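FOR RELEASE APRIL 16, 2018

Lurora puts a small box of shapes on sale and makes few promises about it

SKARNALLOW – Toy maker Lurora will start selling a set of plastic shape blocks in July, and the company would like parents to know what the set will not do. It will not raise a test score. It will not teach a toddler geometry. It has no app, no songs and no chart of milestones on the back of the box.

"I have read a lot of toy boxes," said Anatole Aubert, who founded the company. "Most of them claim things I wouldn't repeat to a friend. We couldn't find good evidence that a child who handles a plastic heart at age three does better at anything at age six, so we left that off."

The set, sold under the name Itireck, is made up of plain shapes in plain colors: cylinders, stars, a cube, a hexagonal prism, a triangular prism and a heart. Shapes and colors do not match up one to one. The star comes in red and in green, and so does the cylinder. A child can sort by color or by shape and get two different answers, and Lurora thinks that is the most interesting thing about the product.

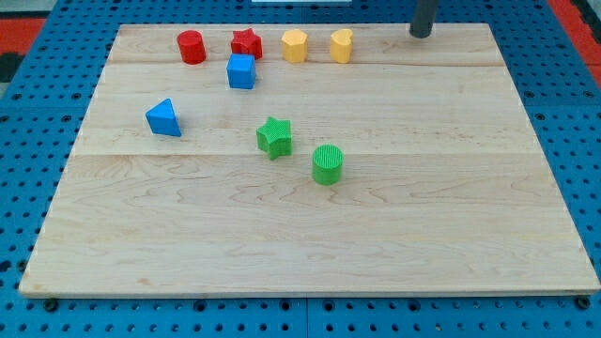 Photo: Akihiko Sugawara for Lurora

The tops of some blocks have a ridged or lightly textured finish. Lurora considered polishing them smooth and decided the extra cost would mainly please adults.

Blocks are sold without a board. Retailers had asked for a matching tray with cutouts, and Lurora made one for trial. Aubert did not care for it. "Once there's a hole for the star, there's one right place for the star, and then the toy is finished," he said. "Any flat piece of wood will do. Use the one you already own."

The company is also wary of its own early results. It lent sets to 28 families last year and most returned kind comments, which Lurora does not plan to print. The families were customers already and had been given the blocks for free. Two said their children preferred the carton – a finding the company regards as reliable.

A first run of 1,000 sets will go to stores supplied by the distributor Renaud. There will be no second run until those are sold. Lurora has not set a sales target, and it has not entered the set for any awards, several of which charge a fee to enter.

Stores that want to see the blocks before ordering can ask Renaud for a sample. Samples should be returned.

About Lurora
Lurora designs and sells toys from its office in Skarnallow.

Press contact: Anatole Aubert, Lurora, Skarnallow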